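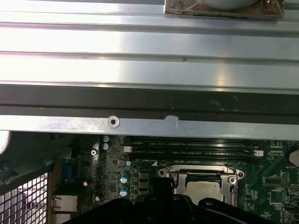
Flenden Desktop Teardown Notes

Version 2, 2021-12-05

This folder holds the written notes and parts sheets for the desktop computers taken apart at the Covitz workshop. Each machine has one record. The records cover the case, the motherboard, the memory, the processor and the screws that came out with them.

Contents

records/ - one text file per machine, 259 in all
parts.csv - one row per part removed
screws.csv - screw type and where it came from
terms.txt - names used for parts

What a record looks like

Every record starts with the case open and lying on its side. Boards are listed from the memory slots down to the rear ports. A typical entry reads:

board color: green
memory slots: 4, black, side by side
slot label: DIMM CPU1
clip: white plastic
socket: metal retention frame, latch lever on one side
processor: seated
network port: yes, silver housing
notes: small worn notch on the case rail

Part names

"Rail" means any narrow metal strip of the case that runs next to the board. "Panel" means sheet metal with or without pressed ridges. "Choke" means the square black blocks near the socket. Older records from June used "coil" for the same thing, and 21 of them still do. Search for both.

Capacitors are listed by the color of the top. Values were not read off unless the board was already out of the case.

Order of work

1. Unplug the machine and open the case.
2. Write down the board layout before touching anything.
3. Open the memory clips and pull the modules, if there are any.
4. Lift the latch lever, then the retention frame, then the processor.
5. Take out the board screws and bag them by machine number.

Known gaps

Power supplies are missing from parts.csv. They went to Kakakhel for separate sorting and have their own sheet. Cable lengths were recorded only for the first 700 rows.

Use

The notes may be copied and changed with credit to the Trisik parts project. Corrections go in changes.txt with the machine number on the first line.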